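Display Arranger, Part-Time (Fruit and Basketware)

Company: Hakano
Location: Zakatstead, Tomaszewski building, second floor
Hours: 9 a.m. to 1 p.m., four shifts a week
Start: September

Hakano supplies tabletop displays to kitchen showrooms, furniture stores and model homes. We rent out sets of baskets, bowls, fruit and table linens, and we put together the arrangements that go with them. We are looking for one part-time arranger to join the preparation room in Zakatstead.

The work

You will sort fruit into baskets, set up sample tables, and check that each set matches its order sheet before it is packed. Most orders are small and repeat from month to month, but a large showroom can ask for up to 70 baskets in one delivery. In those weeks the whole room works on a single order.

A normal shift includes:

Unpacking returned sets and checking the baskets for broken or loose strands
Wiping down fruit and sorting it by kind
Filling baskets to the order sheet
Setting out sample tables for clients who visit the room
Packing finished sets into cartons and labeling them
Keeping the shelves in order — baskets by size, fruit by bin number

Apples and bananas are the fruit we send out most, and they are what you will handle in your first weeks. Pears, lemons and grapes come later, along with the tall stands.
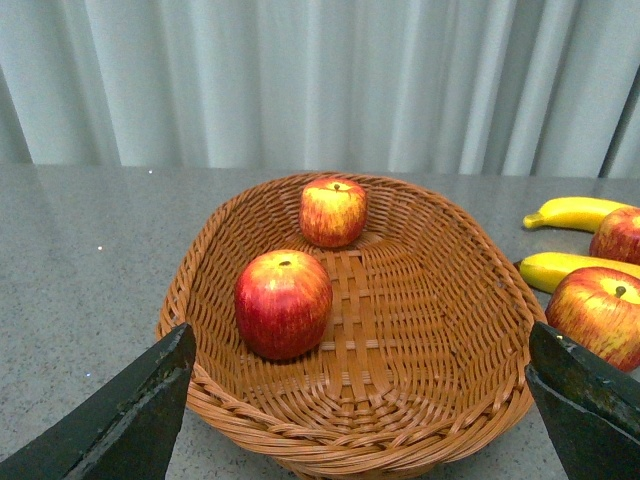
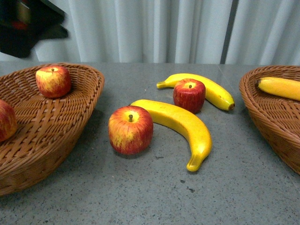 Woven baskets with red-and-yellow apples, on a speckled gray surface.

Do I need experience in floristry or store display?
Experience is welcome but not required. We train new arrangers for the first 9 shifts, with pay, and you will work next to someone from the room during that time.

What we are looking for

You should be comfortable standing for most of a shift and able to lift a packed carton of up to 30 pounds. You need to be able to follow a written order sheet closely. Clients notice when two tables in the same showroom do not match, so we care more about steady work than fast work.

A good eye for spacing helps. Some orders come with a sketch and some only say "apples, bananas, large oval," and in the second case you decide how the fruit sits. You can move things and try again. We would like you to ask if an order is unclear — the phone number of the client is on every sheet.

A driver's license is useful for the occasional local delivery but is not a condition of the job.

Pay and practical matters

Pay is weekly. The hourly rate depends on experience and is given in writing before the trial shift. There is a $300 bonus after the first six months. You will get a work apron and gloves. Work shoes are your own, closed toe please.

The building has an elevator, a shared kitchen and free parking behind the loading door. The bus from the center of Zakatstead stops 100 yards from the entrance.

How to apply

Send a short letter and a list of past jobs to the Hakano office, or leave them at the front desk of the Tomaszewski building before 4 p.m. Write "Display Arranger" on the envelope or in the subject line, and say which mornings you can work. A photo of a table or shelf you have arranged is welcome but optional.

We reply to every application. Those we invite will do a paid trial shift of two hours in the preparation room.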